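Rokari publishes first results from its study of chores by machine

Waldale, January. Rokari, a company that tests robots for homes and small shops, today publishes the first results of its Seppälä study. The study asks a simple question: which everyday chores can a machine do today, without help from a person?

The answer is mixed. The test list has 80 chores. They include folding towels, putting cups on a shelf, pushing chairs back to a table and filling a rack with small boxes. The machines completed 19 of these chores well enough that a person did not need to do the work again. In 45 chores the machine could begin but a person had to finish. The other chores were not possible at all.

"We want to be clear with our customers," says Ulla Oksanen, head of research at Rokari. "A machine can move a cup from one place to another place. It can not yet clean up after a lunch. Between these two things there is still much work."

The machines learn from people. In the Rokari workroom, staff members do the chores themselves with hand-held grippers, and the movements are recorded. For the first part of the study the team recorded 2,564 chores done in this way. The work is done in an ordinary room with furniture and with other people present, so that the recordings are similar to a real workplace. 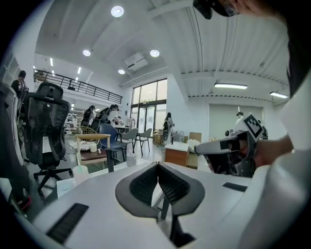

A hand-held gripper in use among office chairs and work tables.

The best results came from chores with hard objects of a known shape. Soft materials were the most difficult. A towel that lies flat can be folded, but a towel taken from a basket must first be opened, and here the machines often stopped. Chairs were also harder than the team expected, as the wheels turn in different directions when the chair is pushed.

Dirk Petersen, who manages the shop tests in Pluvport, says that shop owners ask most often about shelf filling. "My advice to them is to wait with buying. For one type of box it works. When the boxes are mixed, my staff is faster and makes fewer mistakes."

The second part of the study will look at chores that have several steps, for example emptying a dishwasher and closing it. Aleksi Saarinen will lead this work. The full list of chores, with the result for each one, can be ordered from Rokari free of charge.

Press contact: Raimo Lindqvist, Rokari, Waldale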